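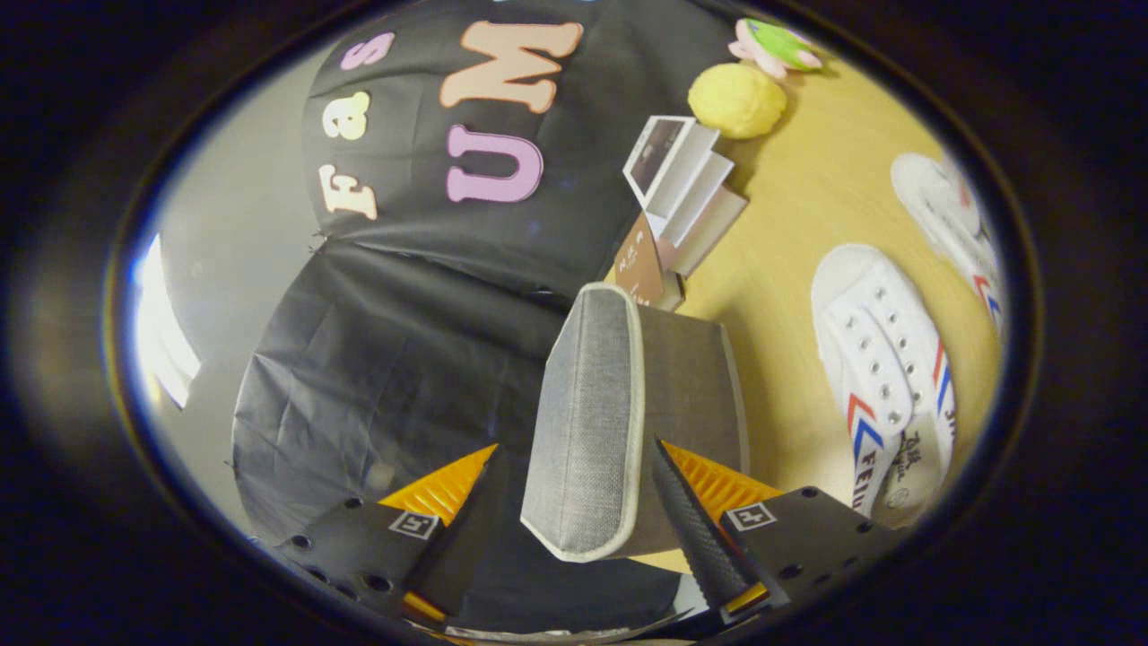 4. Recording tabletop episodes with the hand-held gripper

Rev. 29 Apr 2020, S. Halvorsen. Replaces the old Futska sheet, bin that one.

Before you start
Battery charged, card in, lens wiped. Both square markers on the plates clean and flat. A lifted corner will cost you the whole take.

Recording
1. Lay out the table. Mixed stuff – shoes, cards, boxes, soft toys, cloth. Leave it a bit messy.
2. Press record, wait for the beep. Hold still for 2 seconds.
3. Open the fingers all the way, then close them all the way. The software reads the finger width off the markers so dont skip this.
4. Reach in at normal speed. No jabbing.
5. Grip and lift. For fabric-covered boxes keep them upright and squeeze only until they hold.
6. Set down, open, back off. Press stop.
7. Say the episode number out loud or write it on the log. Either is fine, not both.

Note: keep your other hand out of the view. Episodes with a bare hand touching the object get thrown out at Kestport.

Note: drops are OK. Keep recording, pick it up again, mark D in the log.

CAUTION: Long laces and loose threads can catch in the ridged pads. Stop and clear them by hand, fingers open. Do not pull.

CAUTION: Do not set the tool down on its pads. They take a bend and the width reading goes off.

How many
Target per kit is 533 episodes. Valter's kit is at 458, Jacinto's at 274. Change the layout when you swap objects – same table with the same six items over and over is no use for training.

Upload
Plug into the Mostix dock and wait for the light to go solid. Check teh file count against your log before you wipe the card. If they dont match, leave the card alone and call Ebbe Berge.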